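Everyone in my corner of robotics is excited about demonstration counts again, so a grumpy thread from somebody who spends the working day collecting them.

The number going around this month is 2000. Two thousand demonstrations of tabletop pick and place, one dataset, free download. Great. How many different tables?

I asked the same thing when Ivitia put out their set. The reply was a link to a chart of total hours. I like hours fine. I can also record hours of the same cup going into the same bowl, and the model will learn that cup and that bowl very well.

Our own batch at Pundelero stands at 563 episodes as of this morning. Two arms, driven by a person, household stuff on a white table. I would not brag about it. When I sorted by starting layout, the same few arrangements kept coming back, because people reset a table the way they found it.
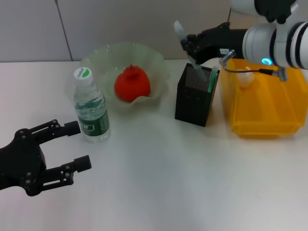

So before adding more, we changed the reset. The operator gets a card with a layout on it and has to follow the card, even when it's annoying. Especially then. Containers swap sides, things start close together, things start leaning.

Slower? Yes. We lose a good chunk of the afternoon to it. My manager has seen the daily total and has feelings.

Second complaint. "Success rate of the demonstrations." If your operators redo every fumble and you only keep the clean takes, you've built a library of things going well. Then the policy slips off an edge for the first time in its life and has no idea what a recovery looks like.

We keep fumbles now, if the person recovers without a reset. They get their own tag. I don't have proof this helps yet. I have a hunch and a folder.

Third, labels. We had 3 people write the task instruction for the same clips. One wrote "put it away." One wrote a paragraph. The third named an object that wasn't on the table. All of that would have gone straight into training.

Somebody will say scale washes this out. Maybe! Ekwueme said so in their launch post, and Bodska said it before them. I'd love to see the run where you hold the count fixed and only change the variety. I have asked for it more than once.

We're trying a tiny version ourselves — same number of episodes, 7 layouts against one, same operators. If the single layout wins I'll post that too and eat the thread.

Results in December if the arms hold up. Back to the cards.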